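Garden Notes > Diary > Birds
Filed under: nest boxes, winter feeding, hedgehog corner

Monday, before work

Minus three on the shed thermometer and the water dish was frozen to the bottom. I poured warm water over it and carried it back out, and the blackbird came down before I had even closed the door. He is the same one as last winter, I think, with the white feather in his left wing.

Yesterday I finally opened the tit box on the Lustlow side of the garden. I had waited until December to be sure that no one was using it. The nest was moss with a lot of hair pressed in the middle, and at the bottom one egg that did not hatch. I took everything out and brushed the corners with a dry brush. The box from Bistent has lasted well, only the roof lets a little water in at the back. The other box, which I made myself, has a crack that I can put a coin through. It needs a new front.

In the night something was in the box again. I looked with the small lamp at ten, very quickly, and there was a wren, only a round brown back. Last winter we had 14 in there on the coldest night, so I left the old moss in a bag for them and put some of it back.

Pandora, our cat, has to stay inside until nine now. She does not agree with this.

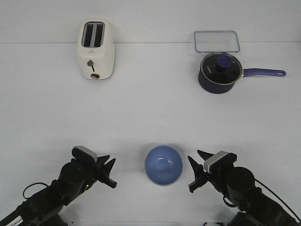
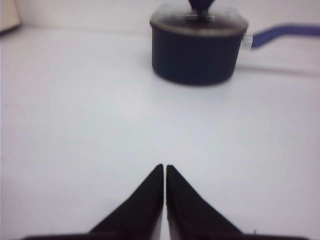
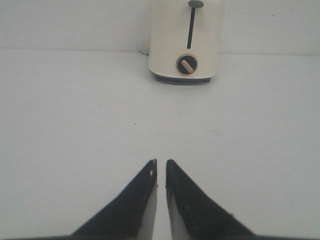 The fat cakes are finished and I must make new ones this evening. Lapiņa, the shop by the bridge, had suet again, so I bought two blocks, and also a bag of oats. I melt the suet slowly in a saucepan with a lid, a dark blue one like the one with the glass lid up there, and stir in the oats when it is all liquid. Last time I had the heat too high and the whole kitchen smelled for days. The cakes need one night in the cold before I hang them.

Sparrows at the feeder at eight: 23, my best number this season. There was also one female blackcap, who chased all of them from the apple. I must buy more apples.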